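Dorisberg, janeiro, quatro e tal da manhã. O planejador caiu de novo. Crisóforo Tapia leu o log de pé, café na mão esquerda, sem sentar, porque se sentasse dormia.

"Plano não encontrado. Tentativa 44."

Quarenta e quatro. A demo da Prinport era às 7. Reabriu o simulador, duas janelas, a da pinça e a da sala.
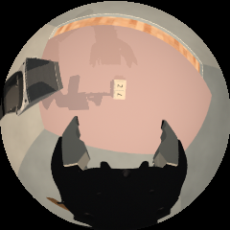
Bloco claro na mesa, pinça perto da mesa.
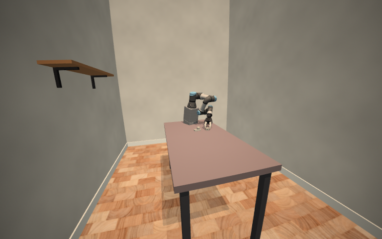

Por que o planejador recusava um caminho que qualquer criança via?
Porque a margem de colisão estava em 80 milímetros, e com essa folga a própria mesa virava obstáculo e toda descida era proibida.

Oitenta. Quem põe oitenta? Abriu o histórico. Commit dele mesmo, de novembro, mensagem: "provisorio". Sem acento. Riu sozinho, depois parou de rir.

Baixou para 52. Nada. Plano não encontrado, tentativa 45. Baixou para 7. O Mometti pensou, o Mometti era o planejador, nome herdado de alguém que saiu da firma antes dele chegar, e a barra andou. Andou mais. Trajetória verde na tela.

Não comemorou. Verde já tinha mentido antes. Faltava o Kan, o módulo de percepção, que dava a pose do bloco e de vez em quando girava tudo noventa graus sem avisar ninguem. Mandou imprimir a pose. Leu uma vez. Leu outra. O quatérnio vinha com o w no fim e o Mometti esperava no começo.

Dois meses. Dois meses culpando o filtro, a iluminação, o estagiário.

Trocou a ordem, uma linha. Salvou. Telefone vibrando em cima do teclado, Prinport, a esta hora?, não atendeu. Recompilar levava uma eternidade naquela máquina. Foi à janela. Neve suja, um caminhão manobrando, o apito da ré.

Pensou em ligar para a irmã. Pensou em dormir no carro. Pensou no "provisorio".

Atrás dele a ventoinha mudou de tom. Compilado. Voltou depressa demais, derramou o café na manga, xingou, digitou o comando com um dedo só, errou, digitou denovo.

Tentativa 46.

Apertou enter e puxou a cadeira.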